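Progress Report: Skirthorpe Residential Parcels
Prepared by Declan Doolan for Brodie Partington, Trusteo
May 19, 2019

1. Status of lots

The plat for the Skirthorpe tract was recorded with 49 lots. Staking of the side lines is complete on the north section. On the south section two corner pins were found disturbed and have to be reset by the surveyor before those lots can be shown to buyers. The minimum frontage remains 100 feet. No lot was reduced to make room for the drainage easement.
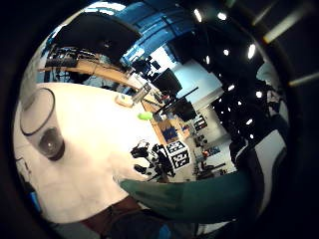
Deed restrictions are in their second draft. The main change is to the minimum heated floor area, now set at 2000 square feet, excluding garages and covered porches. Wustell reviewed the draft and asked for clearer wording on outbuildings and fences along the greenbelt. Their comments were worked through at the white table, where a drinking glass with a little dark liquid at the bottom stood at one end and a tangle of black cables took up part of the surface. The revised wording limits rear fences to open types and leaves side fences to the owner. Setbacks are unchanged.

2. Access and utilities

The entrance road is graded to the second cul-de-sac. Base material is down on the first section only. Ngata holds the paving contract and will not mobilize until the water line passes its pressure test. The test was moved back once when a valve arrived in the wrong size. Electric service is stubbed to the north lots.

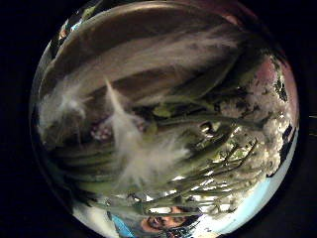

Septic suitability reports are in hand for nearly all of the south lots. The remaining ones are on the steeper ground next to the creek, where the soil is thin and an aerobic system may be needed. Cost of such a system would fall on the buyer and should be stated in the listing.

3. Sales and spending

Reservations are being taken on the north section only. Spending is within the approved budget except for surveying, which is over because of the pin replacement. A transfer from the signage line is requested to cover it.

4. Next period

Reset corner pins. Complete the pressure test. Send the final restrictions to the county for recording. Closing on the south section is still planned for November.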